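Home Diary Older entries Recipes About me

4 Nov 2018

Six days without the dining table and I have eaten every meal standing at the counter like a horse.

The table is at Rorska, having its leg seen to. Rorska is a furniture repair shop run out of half a garage by a man who talks to wood and, as far as I can tell, to nothing else. I called yesterday for news. "It's resting," he said. I asked when it might be rested. He said glue had its own ideas, and hung up. I have been turned away from hospitals with more information than that.

In the meantime I decided to be a person who cooks. This happens every fall, usually the week after the clocks get mentioned, and it always starts with soup. Soup is what you make when you want credit for cooking without being asked any hard questions. I bought leeks. I bought a celery root the size of a bowling ball, which looked at me the whole way home from the passenger seat. The recipe said to peel it "in a few confident strokes." I can report that I have no confident strokes. I took off half the root along with the skin and a small amount of thumbnail.

The soup was beige. It tasted beige too. Natália Vilela from upstairs came down to return my ladder and I made her have a bowl, and she ate all of it, slowly, looking at the wall. Then she said it was "very warm." She is a kind woman. She has also had my ladder since May, so I felt we were even.

She stayed for an hour, standing, with her elbow on the microwave. Her news is that her brother Patrício is getting married again, to the same woman. Everybody is supposed to give a second present. Natália asked whether you could give the same couple the same gravy boat twice, given that the first one went to him in the split and the second would presumably go to her. I said it seemed thoughtful. She is going with towels.

After she left I got on to the tablecloth question, which has been eating me for most of the week. The old cloth is finished. It has a wine stain shaped like Florida and a burn from the candle period. If the table is coming back with four good legs it ought to have something decent to wear, and I have been carrying on as if this were a small decision. It isn't. I have looked at stripes. I have looked at checks, which make me feel I should be serving ribs. I spent most of one evening on lemons before admitting that I don't want to live with that many lemons. What I keep coming back to is leaves, in gray, on something pale, with a bit of orange so it doesn't look like a funeral for a salad. 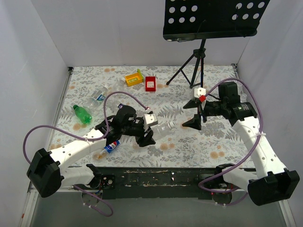

Gray ferns, orange flowers. Getting warmer.

My mother would have said that pale cloth is for people who don't eat. She kept a brown one on the table for the whole of my childhood and it never once looked dirty, or clean. When she died my sister and I each took a corner and shook it out in the yard and neither of us wanted it, and neither of us could throw it away, so it went into a box in my sister's attic with the good scissors. I asked her on the phone tonight if she still had it. She said of course she still had it, why, did I want it? I said no, very fast. Then she said no, very fast, about something else, and we moved on to her knees.

I also canceled Flivix, or tried to. I signed up in the summer to watch one series about lighthouses and have been paying for it ever since, like alimony. To cancel you have to explain why, and the choices did not include "the lighthouses ended." I picked "other." They offered me 40 percent off. I said no. They offered me a free month. I am sorry to say I now have a free month of Flivix and will be going through this again just in time for the holidays.

Walked to the river before dark. Saw the cat from the laundromat, Ulum, sitting in the window on somebody's folded sheets with the look of an animal who has signed a lease. The river was high and brown and had a chair in it. A perfectly good chair, going along at a fair clip with its legs in the air. I thought about what Rorska would have said to it.

Back home I had the rest of the soup with a lot of pepper and then some toast to get rid of the pepper. My step counter says 611, so either it slept through the river or I did. In bed by 10 with the fabric samples, which I have spread out on the quilt on the empty side. The leaves look different at night. The orange goes almost brown. I suppose I could live with brown.

Must call about the table tomorrow. Must also buy thumb bandages, pepper, a card for Patrício.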